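Fiston tabletop demos, read me first

Hi! I put this set together at home and in the Ploleo workshop, mostly by remote control with two arms. There are 1,115 demos over 14 tasks, all driven by me, so expect my habits in them (I go in slowly and I fuss with the grip).

My favorite is the soccer one. Right arm only: pick up the tiny ball, carry it up the striped mat, let go in front of the little goal. The left arm just waits with its gripper open. I leave the stuff for other tasks on the back table, so you'll see the toy fruit, hangers and backpack in plenty of soccer runs too.

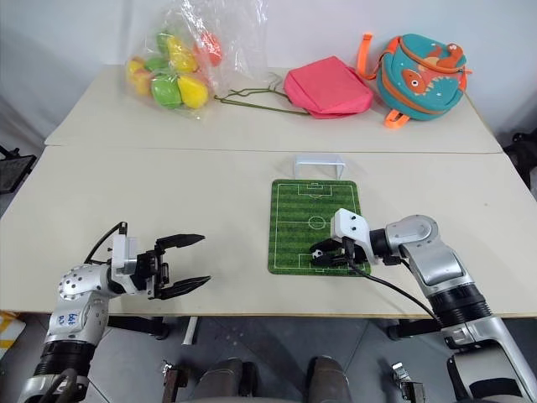
What's in each folder

Joint positions for both arms, gripper opening, head camera video, and a notes file if I remembered to write one. Failed tries are in there, tagged "miss". Please don't drop them, I like them!

Known problems

Timestamps drift a bit in 22 of the hanger runs. Fix coming in August.

Last updated 21st May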